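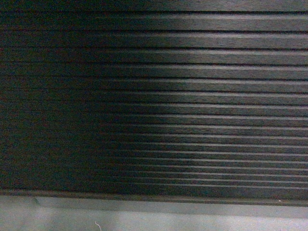
Skonholm community room: wall panel work
Progress report to the Rundenstead fund, covering March through May

Summary: the ribbed panels are paid for and the budget is holding. Whether they were the right purchase is still an open question, and I would rather say so now than in the final report.

The grant was made on the understanding that dark ribbed paneling would cut the echo in the main room. Plirnus, the supplier, promised a "noticeable" improvement. I asked twice what that meant in numbers and got a brochure both times. We have no sound readings from before the work, so any claim of improvement will rest on people's impressions. I don't give those much weight, and you may not want to either.

Looks: the color is close to black. Where light catches the ridges they show up well, pale along the edges. In shadow you can hardly tell the ridges from the grooves, and the grooved surface we paid extra for might as well be flat. Better lighting was in the original plan and was taken out to save money. I would like that decision looked at again.

Cleaning: every groove is a place for dust to settle. The Plirnus care sheet says to wipe along the grooves with a dry cloth. It doesn't say how often, or how long a full wall takes.

Money: we have spent $314 on fixings and trim, almost all of it planned. Panicker has billed for 2 delivery trips where the quote allowed for one. I have disputed the second and am waiting for an answer.

Next period: a quote for lighting, a settled bill from Panicker, and a borrowed sound meter. I am not asking for the next payment until the readings are in.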